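Ornholm Forum > Data Collection > Garment folding: keep or drop mid-air regrasps?

ebrekke_a
We have 1,849 bimanual folding demos on the Ploltton cell. In 51 of them the operator lifts the garment and pulls it tight before laying it down. Folke wants those dropped. I would keep them.

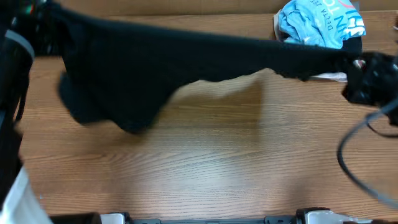

Black item held by both arms, light blue one still in the pile behind it.

fhovland
Drop them. The top edge is taut but the lower outline tells you nothing about which part of the garment is where. Black cloth makes it worse.

lovisa_w
Disagree. At run time the policy will get into that state anyway. With no examples of it, there is nothing to recover from. Tag the segment and keep the episode.

fhovland
Tagging is fine if someone does it. In April we said the same and 100 episodes are still untagged.

e_solheim
Did you try downweighting? We trained on 1,023 episodes in Juletti with the stretch segments at half weight – no change on light fabric, slightly better on dark.

ebrekke_a
Not yet. Half weight on the 51, full weight on the rest. I will start that run tonight and post the curves.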